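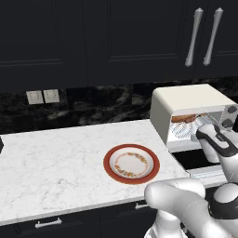 About Mimar

Mimar is a small appliance repair shop and parts counter in Nimden. We fix countertop appliances, mostly for households, and sell spare parts to people who would sooner do the job themselves.

The shop opened as a parts counter on Jugah Street, with one bench in the back. Repairs were a sideline then. They now take up most of the floor, and the parts have moved to the mezzanine. We stock 2,313 part numbers, among them door springs, thermostats, cord sets, feet, gaskets and a good many screws that makers stopped supplying long ago.

We service 26 makes, including everything sold under the Grillik name. Older Grillik models are welcome – we bought the remaining spares when the local dealer closed, and most of them are still on the shelf.

A bench check costs the same for any appliance and comes off the bill if you go ahead with the work. We write down the fault, the parts needed and the price, and wait for your approval before opening anything further. Repairs carry a six-month warranty on parts and labor.

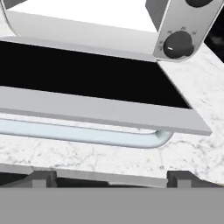
Do I need an appointment to drop something off?

Walk in any time the counter is open. Please empty the crumb tray first and bring the cord if it detaches.

We also run an evening repair class in April and again in the fall. Each class has two instructors and covers safe testing, cord replacement and basic cleaning. Sign up at the counter.

Appliances past saving can be left with us for recycling at no charge. We strip usable parts and send the metal on. Last year that came to 200 units.

Parking is behind the building, off the alley. The counter opens at 8:30 a.m.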